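Korkor Quartey has been cooking for other people's lunches since she was nineteen, and she does not think much of the word "leftovers."

"It makes people feel like they failed at dinner," she said. "You cooked too much rice. Fine. Now you have rice."

Quartey runs the lunch counter at Sotora, a small place on the main street in Gumville that opens at eleven and closes when the food is gone. Most days that is before two. She also teaches a home cooking class on Thursday evenings, and the class is what I came to ask her about. It covers one subject, which is how to feed a household on weeknights without shopping more than once a week.

She started it in February after a regular customer, Bianca Pîrvu, asked her how she planned the menu at the counter. Pîrvu has two kids in grade school and a job with the county, and she was spending more on takeout than on groceries. Quartey wrote the plan out on the back of an order pad. Pîrvu came back a week later with questions, then brought her sister-in-law.

"I got tired of writing on the pad," Quartey said.

The first thing she teaches is to cook one pot of something plain on Sunday. Beans, rice, barley or potatoes. It gets salt and nothing else. She says people ruin their week by seasoning everything on the first day.

"If you make chili on Sunday, you have chili until Wednesday and everybody hates you. If you make beans, you can have soup, then you can have beans on toast, then you mash them and fry them with an egg. Same beans."

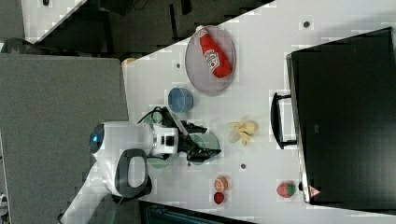 The second thing is to wash the greens the day they come home. Quartey is strict on this one. She fills the sink, pushes the greens under, lifts them out and does it again until there is no grit on the bottom. Then they drain for as long as it takes. She thinks most bagged spinach gets thrown out because it was put away with water on it.

"Let it sit. Go do something else. Put it in the fridge with a towel when it's dry and you will still be eating it the next Friday."

I asked what people need to buy before they can cook this way. She said almost nothing, and that she talks students out of equipment more often than into it. Her own list is a heavy pot with a lid, a frying pan, one good knife, a colander with holes small enough to hold rice, and a few bowls. She likes a toaster oven for a small household in the summer, when she doesn't want to heat up the kitchen to roast two carrots.
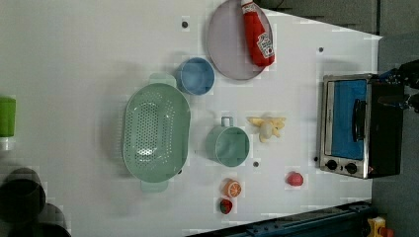

A colander, a small bowl and a compact toaster oven cover a lot of weeknight cooking.

Pîrvu joined us partway through, on her lunch break. She had the lentils. She told me the planning was easier than she expected and the shopping was harder.

"I kept buying things for recipes," she said. "I'd have a jar of something with one spoon taken out of it. I had three of those in the door of the fridge and I couldn't tell you what they were for."

She now shops on Saturday mornings with a list that has the same eight things at the top every time. The bottom half changes with what is cheap. She said her kids complained for a couple of weeks and then stopped, mostly because Quartey told her to quit announcing what dinner was.

Quartey agreed with that. She thinks children will eat a great deal if the food is put out in separate dishes and they can build their own plate. Plain rice in one, beans in another, something crunchy, and whatever sauce they like, including the sauces she doesn't.

"People apologize to me for ketchup," she said. "I have ketchup. My mother put it in stew. It's tomatoes and sugar and vinegar, and there are plenty of pots where you'd add all three of those anyway." 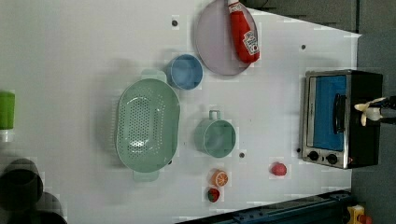
Ketchup on a plate, with a colander and a small blue bowl.

Her mother cooked for a school outside Pisitz, and Quartey spent her summers there peeling things. The kitchen fed the children and the teachers from two burners and an outdoor oven. She said she learned the order of work there, what goes on first and what can wait, and that she has never learned anything more useful.

The class costs $20 and students take home what they make. It is held at Sotora after closing, with the tables pushed to one wall. Quartey caps it at whoever can reach the counter. The next one is Thu 9 August and covers cold food for hot weather: bean salad, marinated cucumbers, and a noodle dish she makes with peanut butter and lime.

She has been asked to write a book and has said no so far. She thinks it would be short.

"Cook the pot, wash the greens, don't buy the jar," she said. "Then what do I put on the other pages?"

Pîrvu said she would want the peanut noodles in it. Quartey told her the recipe was on the board by the door and to write it down before she went back to work.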